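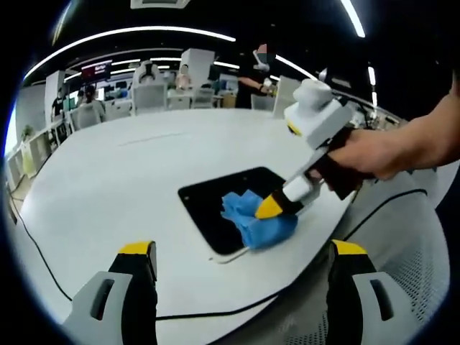
Desk cleaners to teach robot arms at Sollis

SKUTECK, August 19, 2023 — Cleaning contractor Sollis has begun moving part of its evening staff to day work, where they show robot arms how to handle a cloth. The arms are due to start wiping shared desks at the Pálfi office building next March.

The company employs 54 cleaners in the city. Under a plan sent to them this week, those who sign up will spend part of each shift at a table with a gripper in each hand, picking up cloths, pressing them to the surface, folding them and putting them down again. The recordings go to Clandis, the supplier of the arms.

Sollis says no jobs will be cut before the end of the first contract year. It has made no promise beyond that, and the plan says staffing at Pálfi will be "reviewed in light of results."

The building has 232 desks on its shared floors. Wiping them is now the longest single task of the evening shift, which starts after most office workers have left and often ends close to midnight. Once the arms are in use, the desks would be done in the early evening, with one cleaner on each floor to move cups and papers out of the way, change cloths and deal with anything the machine skips. Kitchens, restrooms, stairs and floors stay with the cleaners.

For the people doing the work, the biggest change so far is the clock. Table sessions take place in office hours, while desks nearby are in use. They last 20 minutes and are followed by a break away from the table, a rule added after the first group complained of sore wrists. Sessions are paid at the normal hourly rate, but the evening supplement does not apply, so a cleaner who swaps a night shift for a day shift takes home less that week. The employee council has asked Sollis to make up the difference. Talks on that point are still going on.

The company also had to settle who decides what good work looks like. At first the instructions came from Clandis and asked for every cloth to be laid flat before it was picked up. Cleaners objected that a cloth on the job is almost never flat — it comes out of a pocket or off a cart in a ball. The instructions were rewritten, and a crumpled blue cloth on a white tabletop is now a normal way to begin.

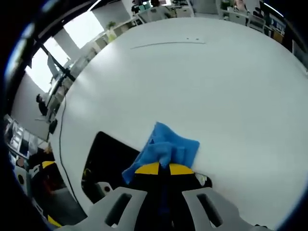 One cleaner who asked not to be named said the day hours had made it possible to eat dinner at home, and that this mattered more to her than what the arms would end up doing. She would like the new duties written into her contract all the same, she said, with a job title and a pay grade, so that they do not disappear when the recordings are finished.

Sollis says it is working on such a grade, to be called floor operator. It would cover both the table sessions and the later work beside the arms, and it would be open to current staff first. A short course is planned for the fall, in working hours. It will cover how to stop an arm, how to change its cloth and how to report a fault.

The company expects to need some 100 hours of recordings before the first trial on an empty floor. Taking part is voluntary, and cleaners can go back to their old shifts with two weeks' notice. Names are not stored with the recordings, according to the plan, and the recordings may not be used to rate anyone's speed.

The employee council will hold a meeting on the plan before the course begins. Cleaners who work only weekends can send in questions in writing.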